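Bins for clean tableware: sort by type or just pile it all in?

grout_and_about
Setting up the drying and storage counter at my little lunch place in Stolcombe and I could use opinions. I've got bowls and plates going in one big bin, soup spoons in their own tub and chopsticks in another. The trays stay on the counter, which is old mint tile (I love it, don't start).

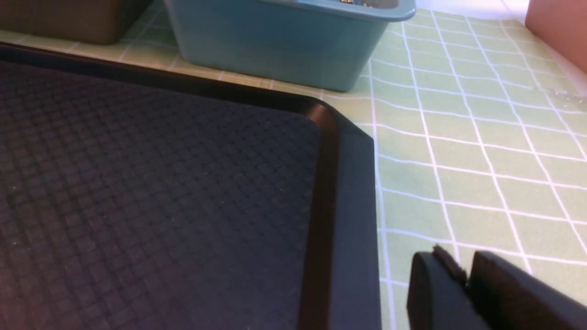 The counter, with a tray and the blue bin behind it

We seat 52 and lunch is all soup, so the spoons come around again fast. Am I overdoing it with separate bins?

numine_noodles
Not overdoing it at all! We used to throw everything together and I spent half of July fishing spoons out from under bowls. My question is about stacking. Do you nest the bowls or stand them up?

grout_and_about
Nested, mostly, or whatever happens when it gets busy, lol. Posting the bowl bin with the spoons next to it.

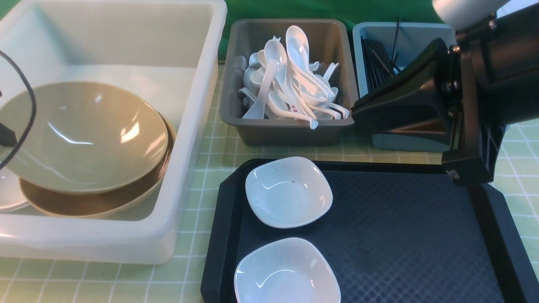 Bowls in the white bin, spoons in the gray tub, chopsticks on the right

Yoon-hee Ryu
I'm going to disagree with everybody. Your chopsticks are fine but I can't stand spoons piled every which way. You end up grabbing the bowl end, and that's the part that goes in someone's mouth. Handles up, all of them, in something tall and narrow.

numine_noodles
Yoon-hee, have you tried that with ceramic soup spoons? They're so short and fat they just slump over. I gave up after 4 days.

Yoon-hee Ryu
I have, and they don't slump if you pack them properly. Mine hold up fine in a deep crock, 8 to a crock.

fuseck_fran
8 to a crock for 52 seats, that's a lot of crocks!! I'd leave the spoons alone and move the tub closer to wherever you load trays. Where does that happen?

grout_and_about
Right in front of the bins, so it's all within reach already. 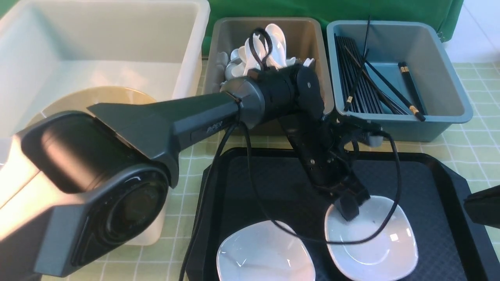 Dishes on the tray, spoon bin just behind

fuseck_fran
Oh, then you're set. I'd only get a bigger bin for the plates.

Yoon-hee Ryu
Still say handles up.

grout_and_about
OK, I'll try one crock next week and report back. Bigger plate bin is going on the list too.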